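Greken's two-arm desk kit finally has a price, and it's lower than I was bracing for

If you've been waiting on the Tirnen, good news: Greken opened orders this morning, and the starter version is $549 for a pair of arms. I had a bet with myself that it would land closer to a grand, so I owe myself a coffee.

Quick catch-up for anyone who missed my spring post. The Tirnen is a bench-top kit with two small arms, two grippers and the software to teach them simple jobs by example. You move the arms through a task a bunch of times, the software (it's called Sayce, and yes, I keep typing "sauce") chews on what you did, and then the arms have a go by themselves. Greken is pitching it at schools, hobbyists and small labs that can't spend real money on this stuff.

The base kit comes with the arms, the base plates, the power supplies and a year of Sayce updates. You bring your own table and your own computer. Greken says up to 60 practice runs should be enough for a basic pick-and-place job, which sounds optimistic to me, but I'd love to be wrong! The first batch is 2,000 kits, shipping in May, and the order page says they'll go out in the order people paid.

The part I'm most excited about is the desk-tidying pack. It's a free download with ready-made practice tasks built around ordinary office stuff, so you don't have to dream up your own on day one. Pencils, scissors, sticky notes, all things you probably have in a drawer already (I certainly do, plus nine dead pens).

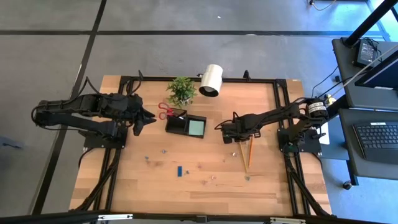 Pencils are a great test, by the way. They roll, they're skinny, and you have to grab them at a decent angle or they swing around in the fingers. I tried something similar with an older single-arm kit from Grarnier last year and spent a whole weekend on it. Having a second arm to steady things would have saved me a lot of muttering.

A couple of gripes. Spare gripper fingers are sold separately, and the warranty on the motors only runs six months. There's also no word yet on whether Sayce will cost extra once that first year is up. I've emailed Greken to ask and they promised me an answer within 48 hours, so I'll update this post when it comes in.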